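Does Stretching a Thing Make It Stronger? And Other Claims About Folding

You have probably heard this one: no piece of paper can be folded in half more than seven times. Kids say it at lunch. Grown-ups say it too, and they say it in a very sure voice. I have a rule about very sure voices. I like to go and check.

So get a sheet of ordinary paper and try it. Fold it in half. Fold it in half again. The first three folds are easy. By the fifth you are leaning on it with the heel of your hand, and by the sixth you may be making noises. If you get to seven, good for you. Most people stop there and decide the claim must be true.

But look at what you tested. You tested one sheet, of one size, with your own two hands. You did not test every piece of paper in the world. People have used much longer and thinner paper and gotten well past seven folds. The claim is a fair guess about notebook paper. As a law about all paper, it is wrong.

Why does it get hard so fast? Each fold doubles the number of layers. One sheet becomes two layers, then four, then eight, then sixteen, then thirty-two. After seven folds you have 128 layers. Ten folds would give you more than 1,000. Your paper is now a small fat brick, and the outside of each new fold has to stretch all the way around it. There isn't enough paper left to do that.

Claim number two: folding paper makes it stronger.

Hmm. Stronger how? "Stronger" is one of those words that sounds like it means one thing and means several. Does it mean harder to tear? Harder to bend? Able to hold up more weight? If somebody tells you a thing is stronger and can't tell you which kind, you are allowed to raise an eyebrow.

Try this. Lay a flat sheet across two stacks of books, with a gap between them, and put one coin in the middle. The sheet sags and down goes the coin. Now fold the same sheet back and forth, like a fan, so it has a row of narrow pleats. Lay it across the gap with the pleats running from one stack to the other. Add a coin, then another. My neighbor Dede Asamoah, who is nine, got 28 coins on hers before it gave up. I got fewer, and I would like it written down that my pleats were messier.
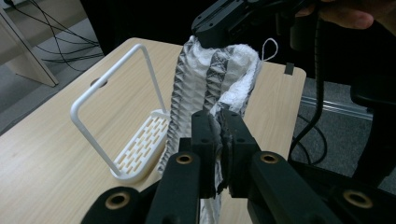 The trick in a pleat is height. A flat sheet is very thin from top to bottom, so it bends when you so much as look at it. A pleated sheet is made of lots of little walls standing on edge, and a wall is hard to bend along its length. Pleats can help something thin stand upright, too, like the crumpled white-and-grey thing on the tabletop. But notice how the folds bunch and crease where they are squeezed. Pushing on a pleat from the side is a different test from loading it along its length, and the pleat does not do nearly as well.

So is pleated paper stronger? It is stiffer in one direction. Turn your fan a quarter turn, so that the pleats run the other way across the gap, and try the coins again. It flops. It is the same paper with the same folds. And if you pull on one of the creases a few times, you may find it tears more easily there than anywhere else, since bending back and forth damages the tiny fibers that hold paper together. One kind of strong went up and another kind went down.

This is why I don't trust a claim that folding is simply "good" for paper. Good for what?

Claim number three: a crease can be ironed out so it was never there.

Ekow Akolgo wrote to me in June about this. He had folded a drawing by mistake and put it under a dictionary for a week. It came out flat, he said, so the crease was gone. I asked him to hold it near a lamp in a dark room, with the light coming from the side. He wrote back one line: "OK, I can see it."

Some of the fibers along a fold get bent for good, and some get broken. You can press the sheet flat, and it may look fine from across the room. The line is still there if you know how to look for it. Cloth is different, and some kinds of cloth forget a fold very well with a little steam. (Please get an adult before you go near an iron.) Paper has a longer memory.

Claim number four is mine, so be extra careful with it. I think a crumpled ball of paper holds up more weight than a flat sheet folded into a square. A crumple is full of ridges pointing in every direction, and they prop each other up. I tried it with a paperback and the ball won. Then Hanane Hajji tried it with a heavier book and thinner paper, and her ball went down like a pancake.

We used different books and different paper, so we can't compare our results at all, and one of us is going to have to start over. If you want to try it first, use the same book and the same kind of paper every time. Crumple 5 balls, since one ball might just be a lucky one. Write down what happens, including the times it doesn't go the way you wanted.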